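4.2 Where folding gets done

Most advice on household folding assumes a table. The guides we collected for Section 2 nearly all begin by telling the reader to lay the garment flat, smooth it from the middle outwards and bring the sleeves in. We were doubtful from the start that many people fold in this way at home, and the diaries kept by the Dindcombe households did not make us less so. Of the 60 households that returned a diary, few recorded a table as the usual place. Beds came up often, as did the arm of a sofa and the top of a washing machine. A good many entries gave no surface at all. People wrote "in my hands", "standing up" or "on the way upstairs".

It would be easy to read too much into this. A diary records what somebody was willing to write down at the end of the day, and folding is dull enough that it may be written down badly. The Prurach survey, which had 1000 replies, asked where clothes were folded but offered only rooms as answers, so it cannot tell us whether a person who ticked "bedroom" used the bed, a chest of drawers or nothing. We have seen its results quoted as proof that folding is a bedroom task. They prove that people who fold clothes often have a bedroom nearby.

What we can say is that folding off a surface deserves more notice than it has had. A garment held up is under a different set of pulls from one lying down. Its own weight drags the lower layers, the fold line travels, and the top tends to close in on itself. Dark, soft pieces are the hardest to judge, as the edges of the layers do not show against one another. The black piece in Figure 3 shows the trouble well: held upright, it has a rounded top that narrows, and a reader asked to say what kind of garment it was, or whether it was a garment at all, would have little to go on.

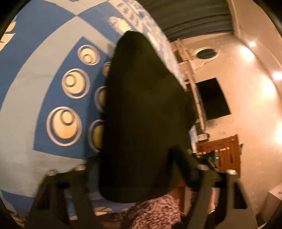 Figure 3. Black soft item held upright, near a painted wall with round motifs.

4.3 Patterned rooms and plain cloth

A second claim in the folding guides is that a plain, pale background helps. The Folville handbook goes so far as to say that clothes should be sorted only against white. We can find no test behind this rule, and suspect that it was copied from shop practice, where the walls are white for other reasons.

The wall in Figure 3 is anything but plain. It is painted in bands of blue and a pale bluish white, with cream-yellow discs ringed in white and yellow leaf shapes here and there, under an ornate white cornice. By the handbook's rule this ought to be a poor place to look at clothing. Yet the outline of the black item is clear enough against it, and the discs partly hidden by its left edge help to mark where that edge runs. The difficulty lies inside the outline, where a white wall would do nothing for anyone. One picture settles very little, and a navy garment against the same blue might well be another matter. But the rule as printed makes no allowance for the colour of the cloth, and on that ground alone we would not repeat it.

The Hodoroagă trial is sometimes cited in support of plain rooms. In it, folders working in an undecorated room finished their piles sooner than those in a furnished one. The furnished room also had less floor space and a door that others were using, and the two groups were given different piles. Each session lasted 90 minutes, long enough for tiredness to count, and the order of the garments was not recorded. We wrote to ask whether the darker clothes had been timed apart from the rest and were told that they had not. The trial may be right about plain rooms. As reported, it gives no means of finding out.

We have therefore left background out of the list of factors carried forward to Section 5, and kept three: whether the item rests on a surface or is held, how dark the cloth is, and how many layers the fold has. The last of these was the most awkward to code. Two coders working from the same diary entry could disagree over whether a jumper folded in half and then rolled had two layers or several, and the wording of the entries seldom helped. Where they could not agree, the entry was marked as unclear and dropped from the layer counts, though it was kept for the other two factors.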